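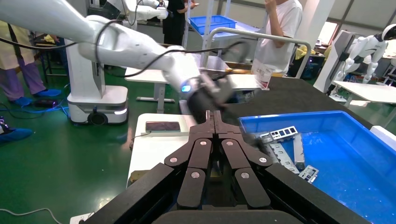 # Sponge gradient nails at home

*July 2024*

I've had a few messages asking how I did the coral to peach nails from my last post, so I'm finally writing it up! It's a sponge gradient, it takes me 37 minutes plus drying, and if you can paint your nails one plain color without too much swearing then you can do it.

## What I use

- A base coat (mine is the Junalura one in the squat bottle)
- White polish, any cheap one
- Two or three colors that sit nicely together. I used Lastden 12 and Lastden 19, which are the coral and the pale peach
- Makeup sponges, the wedge kind
- Liquid latex or plain white school glue for the skin
- A small flat brush and some acetone
- A glossy top coat

If your two colors are opposites, like orange and blue, the middle goes muddy. Stick to neighbors for your first go. Pink and purple is a really forgiving pair, and so is mint with a soft blue.

## Getting started

Take off any old polish, push your cuticles back and give your hands a wash. I skip hand cream until the very end (I learned that one in March, when the whole lot peeled off in sheets over dinner).

Paint on your base coat and let it dry. Then do one coat of white. It can be a bit streaky, it's getting covered up anyway, but it does make the colors on top look so much brighter. Wait until it's properly dry to the touch. If you sponge over tacky white polish it will lift off in little chunks and you'll have to start that nail again.

Now brush the latex or glue around each nail, right up to the edge but not on it. Glue goes clear when it's ready.

## The sponging bit

1. Dampen your sponge and squeeze it out in a paper towel. A bone dry one drinks up all your polish.
2. Paint your two colors in stripes side by side on the flat end, overlapping them a tiny bit where they meet.
3. Dab it once or twice on some scrap paper to get rid of the blobs.
4. Press it onto the nail with a light rocking motion, moving up and down just a hair so the join blurs.
5. Repaint the stripes and go on to the next nail.

The first layer will look awful. Patchy, bubbly, kind of like a peach that's been dropped. Keep going! Let it dry for a few minutes and do a second layer, then a third if your colors are sheer. I usually need three for the peach.

Try to line the sponge up the same way each time, otherwise your stripes wander and you end up with solid coral.

## Cleaning up

Peel off the latex while the last layer is still a little soft, using tweezers. Then dip your flat brush in acetone, blot it, and run it around the edges.

Top coat is where it all comes together. Go on with a nice fat bead and float it over the nail without pressing down, or you'll drag the color. The bumpy sponge texture melts away and the blend gets smoother too. I like the Lotano quick dry one, though it does get gloopy once the bottle is half empty.

For toes, I only bother with the big ones and paint the rest in the paler shade.

Next up I want to try this sideways across the nail with three purples I picked up at Gallardo, so if you've done a vertical one, leave me your tips in the comments!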